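Vestgate Project: Collection of Household Handling Examples
Progress Report to the Grurnora Fund
April 20, 2018

Purpose of this report

This report covers the second period of the Vestgate project, under which the Tóth Laboratory is gathering recorded examples of everyday storage tasks for use in training a learning system. It describes the work completed since the first report, the problems met, and the changes we ask the Fund to approve for the next period.

Work completed

The collection now stands at 1,335 accepted recordings. Each recording covers one complete task, from the spoken instruction to the moment the operator signals that the task is finished. Recordings that were interrupted, or in which the instruction and the action did not match, were set aside and are not included in the total.

Work in the first period was limited to table tasks such as sorting, stacking and wiping. In the present period the laboratory moved to storage tasks, as set out in the work plan. Four task groups were opened: hanging garments, taking garments down, placing items on shelves, and returning bottles to bins. The written instructions for each group were revised twice before collection began, and the final wording has been kept unchanged since then so that recordings made on different days can be compared.

Clothing has proved to be the most demanding material. A garment can be hung in several acceptable ways, and the first draft of the instructions allowed only one of them. Operators who hung a sweatshirt directly on a hook were marked as having failed, although most people would regard the result as correct. The current instructions accept both methods and require the annotator to note which was used.
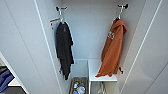

Storage task setting: a black garment on a hanger, an orange hooded sweatshirt hung by its hood, and bottles in the wire bin.

Lockers were chosen for this group of tasks after a comparison with open racks and drawers. A locker restricts the direction from which the arm can approach, and garments hung side by side must be told apart before either can be moved. Dark clothing against a light interior is generally easy for the system to outline. Folds, sleeves and hems that touch a shelf are harder, and the annotation guide now includes a separate section on them.

Annotation

Every accepted recording is labeled by one annotator and checked by another. Where the two disagree, the recording goes to a weekly review. Most disagreements in this period concerned the point at which a garment should be counted as released. The guide now defines release as the first moment at which the garment is held only by the hook, hanger or shelf. Older recordings in the hanging group are being relabeled under this rule, and that work will continue into the next period.

Labels are stored in the Wusemus format agreed with the Fund at the start of the project. The conversion tool has been corrected so that it no longer drops the spoken instruction when a file is split.

Difficulties

Collection was suspended for 4 working days while the wrist camera mount was replaced. The original mount shifted under repeated reaching, and the resulting views could not be aligned with the head view. A batch of 40 recordings made before the fault was found has been withdrawn.

Bottles with clear walls remain a weak point. The system often places their edges incorrectly, and additional examples under varied lighting will be needed before this group can be considered complete.

Plans for the next period

The laboratory will finish relabeling the hanging group, extend the bottle group, and begin tasks that combine two steps, such as moving a garment in order to reach an item behind it. A first training run on the full collection is planned for July.

Requests to the Fund

We request approval to transfer the unspent travel allowance to annotation hours. No increase in the total award is sought. We also ask the Fund to confirm whether the withdrawn recordings should be kept in the archive or deleted.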